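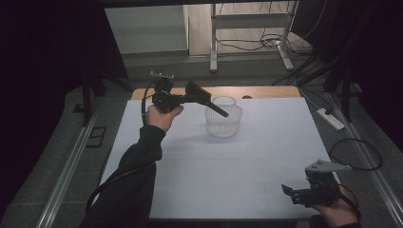
Rostis reckons a dropped grasp is "just noise" and we should bin the lot and keep collecting. Fine for Rostis, they sell the hardware.

I'm not convinced. We logged 863 basket lifts on the Grumia grippers before anyone looked at the jaw readings properly. 61 of them say the jaws were shut when the replay shows daylight between the fingers.

That's a sensor telling you it has hold of something when it hasn't. Call it noise if you like. If a robot learns from it, it learns that open is closed.

The vendor's first answer was recalibrate. Did that. Fault came back after lunch, same hand, right side only.

Second answer was firmware. Did that too. The release notes for Wando 6 promise "improved grip confidence", and I suppose the thing is now more confident.

What fixed it for a while was swapping the right-hand cable. 5 sessions clean, then a bad one. So it could be the cable, or the socket, or the cable being dragged over the floor every time someone leans across. I don't know yet and I'm suspicious of anyone who says they do.

What bugs me is there's no alarm. The reading freezes at its last good value and the software carries on, cheerful as anything. A stuck number ought to throw an error. My old dishwasher manages that.

Holloway want to run the same grippers on an arm next to the packing bench in March. With people standing there. I've asked for a hard stop on stale readings before it's powered up and been told it's "on the roadmap".

Not signing off on a roadmap.

For those asking: yes, the 61 are pulled from the training set. No, I don't trust the rest until somebody has checked them against the video. Tea first.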